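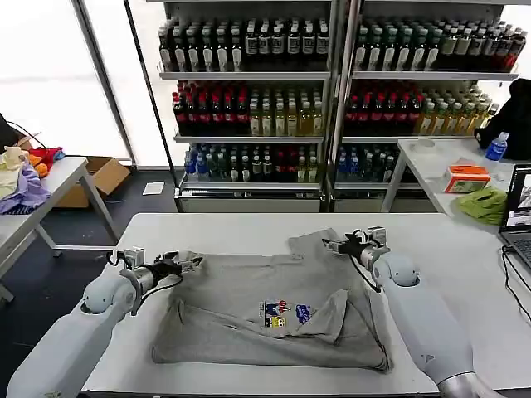

I've wanted to sell a plain grey tee for ages, and the Kindero is the one I'd happily wear every day of the week. It's a soft, midweight cotton with short sleeves and enough room in the body that you can move about in it. I kept the print small on purpose (I've never got on with huge graphics right across the chest!), so you get a little group of cartoon-like figures in blue, red and yellow, with a blue logo printed next to them. Against the grey the colours really pop, and it still looks smart enough under a cardigan or an open shirt.

Kindero T-shirt, grey
Item no. 1151
Sizes: S to XL
Fabric: 100% cotton
Sold singly or in a pack of 2

I wear mine a size up from my usual, but then I like a baggy tee. If you're between sizes and prefer it neater, go for the smaller one.

Washing is easy. Turn it inside out, pop it in at 30 with similar colours and hang it up by the hem. Please don't iron straight over the print! I did that to one of my early samples and ended up with a very sad smudge.

For folding, I lay it out flat, smooth the bottom half first, tuck the sleeves in and bring the sides over. It goes down small enough for a drawer or a weekend bag, and the cotton doesn't hold a crease for long once it's on.

You'll find the Kindero in my Desel range, next to the Barbu long-sleeve, which has the same fit and a slightly heavier cloth. The Zesik hoodie is coming back in June, so drop me a message if you'd like me to put your size aside.

Returns are fine for 31 days, unworn and with the label still on.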